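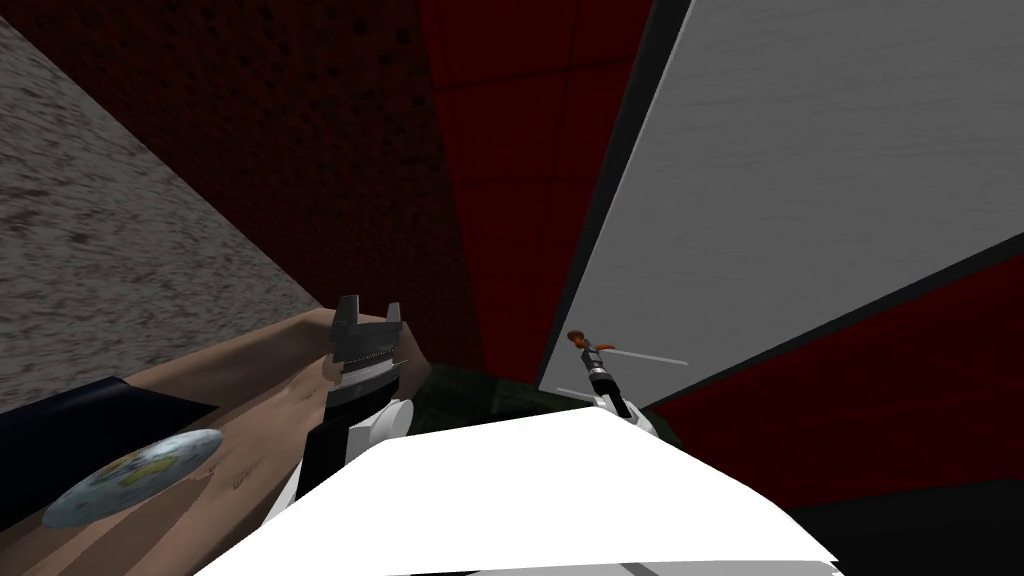 Words by Elínborg Zoëga
Thursday, October 18, 2018
Filed under: Out and About

I have wanted to get inside the Moynihan woollen mill ever since we moved to Brevley, and last weekend they finally opened the doors! It happens once a year, the queue went right past the loading dock and up to the road, and I would have stood in it twice as long. If you have any fondness for wool, old machinery or free fruit slice, put it in your calendar for next time.

They take you through in groups, starting in the sorting room, where the fleeces come in. The smell gets you first. It's lanolin and paddock and a bit of wet dog, and after ten minutes I'd stopped noticing it and my hands had gone lovely and soft from poking about in the bales (you're allowed to, I asked). Our guide was Birger Magnusson, and he had us close our eyes and feel two locks of wool, one from the shoulder and one from the back leg of the same sheep. You would swear they came from different animals.

Then it's down the ramp to the scouring line. It's hot in there and very loud, so most of the explaining was done beforehand in the corridor. The wool goes through a row of long baths, raked along slowly, and comes out the far end a completely different colour. The mill saves the grease and sells it on to a soap maker. I hadn't realised how gently it all has to be done. If the water moves too fast the whole lot turns to felt, and there is a shelf of sad grey lumps on display from the times it did.

Carding was my favourite. The big drum carder has been running since before the war, and the web of fibre comes off it so thin you can read through it. Birger held his programme behind it to show us. A little girl in our group gasped out loud and I'm fairly sure I did too.

The spinning floor is upstairs. The main frame has 192 spindles, and when they start it up the floorboards hum under your shoes. We watched a spinner go along the row mending broken ends, a flick and a twist and on to the next one, while chatting to us over her shoulder about the football.
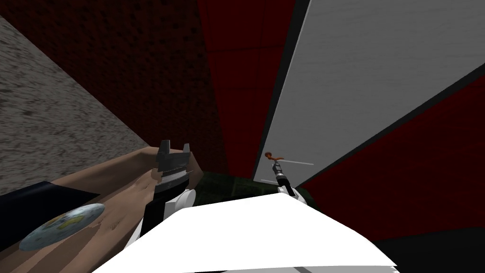 Sharada Poojary thought the spinning floor was the best part of the day and wished they'd given us longer up there, as she'd only just worked out how the twist was going in when our group was called down to the dye house. I agree with her. Ten minutes isn't enough, and I'd happily have skipped the film in the lunch room.

The dye house made up for it, though. They keep a sample book for every colour the mill has ever made, 322 of them at last count, each with a little tuft of yarn tied through the card and the recipe in pencil beside it. Some of the names are wonderful. I wrote down Brurkden Blue, Wet Slate and Mrs Next Door, which is a sort of mustard.

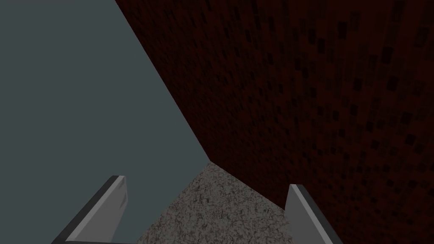

They were dyeing a batch of the blue while we were there, and it's much greener in the pot than I expected. You get to choose a sample skein on your way out, and I dithered so long that the next group caught up with us.

Lunch was sausages in bread or a lentil thing, both good. The mill shop takes cards now. Seconds are in the baskets by the back wall and they're a bargain, mostly just a knot or a slightly uneven dye. I came home with enough navy for a jumper and a cone of undyed that I have no plans for whatsoever.

Wear closed shoes, as they do turn people away in sandals. Prams can't go upstairs. The next thing on at the mill is the darning workshop in November, and bookings are at the shop counter.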